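1. Two months into writing the house rules for our two-arm flower cell at Ornitz and I am having a ridiculous amount of fun. Thread for anyone drafting their own good practice sheet!

2. Rule one: every episode starts from a written layout card. Stems, loose leaves, where the heads point. Kenton, our old sheet, just said "scatter the flowers", and three people scattered them three different ways.

3. Rule two: both arms have a home pose, and any approach to a stem starts from home. Themis Stamatopoulos fought me on this for most of June (it's slower) and then wrote the best version of it himself. Blue hydrangeas and red roses on the white table, one arm working from each side:

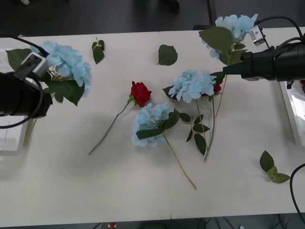

Can both arms go for the same stem?
Only if the card names it as a handover. Otherwise the arm that moved first keeps it, and the other goes back to home.

4. Rule three is my favourite - speed limits by zone. 400 mm/s in open space, 43 mm/s for the last bit before contact. Write the numbers on the card and on the controller screen. If they disagree, stop and fix it before the next run.

5. We did try 600 in open space. Michalis Andreadis logged it very patiently, and we went back to 400. I'd love to hear from anyone running faster with soft items!

6. Rule four: grip the stem, never the bloom. Fabric petals crease, and then your later episodes are full of a flower that looks different from your early ones. Same with leaves that come off. A detached sprig gets its own line on the card or it leaves the table.

7. Rule five: look through the wrist view before you press record. Check that the stem can be followed from the leaves down to the cut end, and that you know which leaves belong to what.
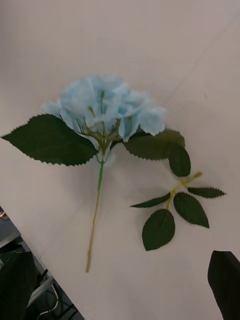

8. Stopping and restarting
Anyone can call a stop, no reason needed. Restart takes 2 people: one says the table is clear of hands, the other repeats it and presses the button. We borrowed the wording from Kokkinos and it works a treat.

9. Still arguing over how to label a dropped stem. Themis says failure, I say keep it and tag it. The Tostach draft leaves it open, so send me yours - I'm reading every reply tonight.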